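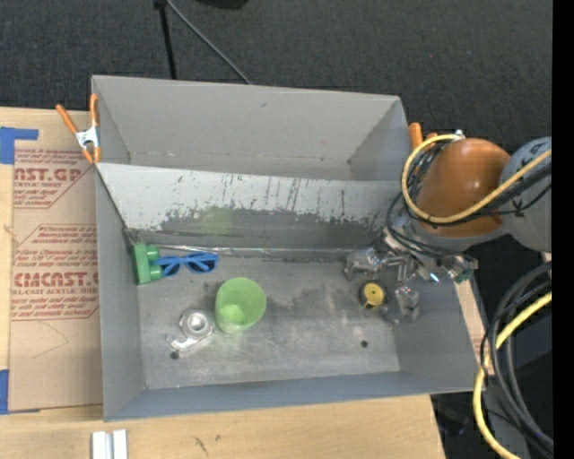

Front half of the bin, gripper at the small round piece with the yellow face. Wednesday, second session.

Started at 3:30 with Tetteh Ankrah on the laptop and me at the table. Goal for today was to get through one full clearing of the bin on the grasp code the Warby group handed over last week, without touching the parameters.

Object set is the same as Monday's list minus the sponge: green block, blue sunglasses, lime cup, the silver hooked part, yellow and black round piece. All of them in the front half. Nothing goes in the back half until we can clear the front reliably.

Divider: spring clamps at both ends, orange handles. Check both before each run. The finish on the divider is badly worn and it throws reflections, so the depth image has holes in it along that side. Tetteh masked out a strip next to the seam. That helps with the false grasps but it also cuts off part of the sunglasses, and the planner now thinks they are narrower than they are. Need a better answer than a mask.

Run log from today starts at 3,445. Notes as we went:

First clearing stopped on the cup. It is see-through enough that the planner aims low and the fingers close under the rim. Raised the approach height by hand, fine after that.

Hooked part: came up twice by the arm and swung both times. Dropped once. Would like the planner to prefer the nut-shaped end, but I don't see a setting for it. Asked in the Khaemba channel, no reply yet.

Round piece: the easy one on paper, but it is small and low. One finger tends to touch the floor before the other. Slowed the last part of the descent and it stopped faulting. Leave it slow.

Block: no trouble when it has space around it. When it is touching the sunglasses the two get treated as one object. Same problem as Monday. Tetteh thinks the merge threshold is too loose and wants to try 487 in place of 2,000 - fine with me, but on a copy of the config, please, so we can get back to the old one.

The acrylic sheet is still in its brown paper. Don't peel it until the cut drawing is final. The drawing on Wirkport is the old version and has the slot on the wrong side.

To do before the Vustamau demo in June:
Try the lower merge threshold
Redo the depth mask, or put matte tape on the divider
Tidy the cable loop at the wrist - check slack at full reach to the left wall
Upload today's logs

Arm parked and powered down at 5:51.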